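柴火炉与保温锅：省柴做饭的一些办法

作者：Povar 厨房笔记

柴火炉用得好不好，一半在炉子，一半在柴。同一只炉子，有人一顿饭烧一大捆，有人只用几根。下面按顺序写：备柴、生火、控火、焖煮、清灰、修补。用的是 Grota 单口炉，别的牌子尺寸不同，做法差不多。

一、备柴

柴要干。刚砍的湿柴点得着，但大部分热量都用来烘自己了，锅底发黑，屋里也呛。判断干不干，拿两根互相敲，声音脆的可以用，声音闷的再放一阵。柴的断面出现放射状裂纹，树皮一掰就掉，一般就够干了。

柴要细。炉膛口小的炉子，柴劈到拇指粗细最合适，长度比炉膛深度多出一掌，方便往里推。太粗的柴烧不透，留下半截黑炭，太长的会把炉子撬歪。粗柴不要扔，留着冬天取暖用。

堆柴要离地。底下垫两根横木或几块砖，柴与柴之间留缝，顶上盖一块铁皮或旧油布，四面不要包死。包死了水汽出不去，里面会长霉。雨季前把第二天要用的柴搬进厨房，放在炉子侧面，离炉口至少一臂远。

玉米芯、椰壳、修枝剪下来的小条都能烧。玉米芯火来得快，适合烧水；椰壳耐烧，适合煮豆。塑料袋、刷过漆的木板、三合板不要进炉膛，烟有毒，也会在炉壁上结一层黏的东西，很难刮。

二、生火

先清掉上一次的灰，只留薄薄一层垫底。炉膛底部的进风口一定要通，用手指摸一下，没有炭块挡着再点火。

引火用干草、刨花或者松针，放一小把，上面交叉搭三四根筷子粗的细枝，再点。火苗稳住以后加拇指粗的柴，一次两根。很多人一开始就塞满，火被闷住，只冒烟。不要用煤油助燃，锅里的东西会串味，也容易烧到手。

锅先装好水或食材再点火，火一起来就能用上。

三、控火

火的大小靠推柴和抽柴来调。要大火就把柴往里推一点，要小火就往外抽一点，让烧着的那一头离开炉心。抽出来的柴头还在烧的话，插进沙盆里灭掉，下次接着用。

火焰应该刚好舔到锅底。火从锅边窜上来，说明柴多了，热都跑到外面去了。锅底离炉口太高也会这样，Grota 炉配的三个支脚有高低两档，平底锅用低档，圆底锅用高档。

锅盖一定要盖。盖与不盖，烧开一锅水的时间差得很明显。盖子变形漏气的，边上压一块湿布条就行，布条不要垂下来碰到火。

锅外壁的黑灰不用次次擦亮，薄薄一层不影响做饭。但灰结成硬壳就要刮掉，硬壳隔热。生火前在锅外壁抹一层稀泥或者一点肥皂，饭后用水一冲就干净。

四、煮豆和杂粮

干豆先泡。晚上泡下去，第二天早上换水再煮，时间能省一半左右。泡豆的水倒掉，浇菜地也可以。

我平时的量是400克干豆，放在 Nalel 的中号铝锅里，水没过豆子两指。大火烧开，撇掉浮沫，保持滚开一刻钟，然后就可以离火焖了。红腰豆一定要滚够时间再焖，没滚透的吃了会肚子疼。盐最后放，早放豆皮会硬。

米饭用200克米，333毫升水，烧开后盖紧，小火到水面看不见，再离火焖。杂粮饭要多加一点水，具体看粮食新旧，陈粮吃水多。

五、焖锅筐

离火焖这一步最省柴。找一只结实的筐或者纸箱，比锅大一圈，里面垫满保温的东西，锅放进去，上面再盖一个厚垫子，热气能保住几个小时。

填料可以用干草、碎布、旧棉絮、羊毛。干草最便宜，但是会受潮，一个月换一次。碎布要剪成小块，揉松了再填，整块叠进去中间有空隙，漏热。填料的厚度四面都要有一掌，底部再厚一些。

里面那层套子用纯棉布做，旧床单、旧被套都可以。布要大，能从筐口一直铺到底，四边再翻出来包住筐沿。化纤布不要用，锅底刚离火时很烫，化纤会粘在锅上。

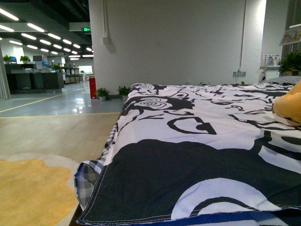
旧被套裁之前先拆缝线，洗净晒干，把磨薄的地方避开。双层的部分可以直接当袋子，填料从开口塞进去，再缝死。剩下的边角料缝一个圆垫做盖子，直径比筐口大两指，塞进去要稍微用点力才算严实。花色没有关系，深色的更耐脏。

布套要能取下来洗。沿口缝几根带子，系在筐上，不要钉死。洗完一定晒透再装回去，潮布吸热，第一锅饭焖出来会夹生。

锅放进筐之前，底部的火星和炭渣擦干净，再用一块旧毛巾垫着。有一次我图快没擦，填料里闷出了一股焦味，拆开看有一块已经发黄。以后每次都先把锅在地上放一小会儿，再进筐。

焖的时候不要开盖看。开一次，热气就跑掉一大半。豆子放一个上午，米饭放半个钟头，玉米粥放一夜。焖过夜的东西早上要重新烧开再吃。肉类不建议焖得太久，拿出来如果已经不烫手，就不要吃了。

六、清灰

每次做完饭等炉子凉透再清灰。灰放进铁桶，不要放塑料盆，看上去灭了的炭有时候第二天还是热的。

细灰筛出来有用：擦铝锅、撒在厕坑里去味、撒在菜苗根边挡蜗牛。菜地里不要撒太多，土会变碱。大块的炭挑出来攒着，烤东西时用。

烟道如果有，每个月通一次。用长竹竿绑一团旧布，从上往下捅，下面接一个桶。最好在二月雨水来之前再彻底通一次，积灰遇水会结块，结了块就很难捅动。

七、修炉子

陶瓷内胆最怕忽冷忽热。炉膛还烫的时候不要泼水灭火，把柴抽出来让它自己灭。锅里的汤溢出来也要赶紧擦掉。

内胆有细裂纹还能用，裂缝能塞进指甲就要补。补料是黏土两份、细沙一份、筛过的灰半份，加水揉到不粘手，先把裂缝里的灰扫净，用水打湿，再把泥压进去抹平。阴干三天，然后点一次小火烘一烘，不要急着上大锅。

外壳的铁皮生锈，用砂纸打掉浮锈，抹一层食用油，空烧一会儿就好。支脚松动的，Lewis 五金铺有现成的螺栓卖，买之前把旧的拆下来带去比对，我第一次凭印象买，粗了一号，又跑了一趟。

炉子底下垫一块平石板，能挡住地面的潮气，铁皮底也锈得慢一些。石板要比炉子大一圈，掉出来的火炭落在石板上，用火钳夹回去即可。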